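Why Is a Fleece Blanket So Fuzzy?

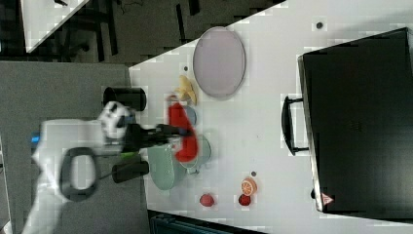 Reading time: 2 minutes

Fleece never met a sheep. It is polyester, a plastic melted and squeezed through tiny holes into long threads.

A machine knits the threads into flat, boring cloth. Then wire brushes scratch it until little loops pop up, and blades give the fuzz a haircut.

All that fuzz traps air. Your body warms the air, and the air stays put, like a cat on a Thursday.

Wash fleece cool and skip the hot dryer. Too much heat can mat the fuzz, and then you own a very large potholder.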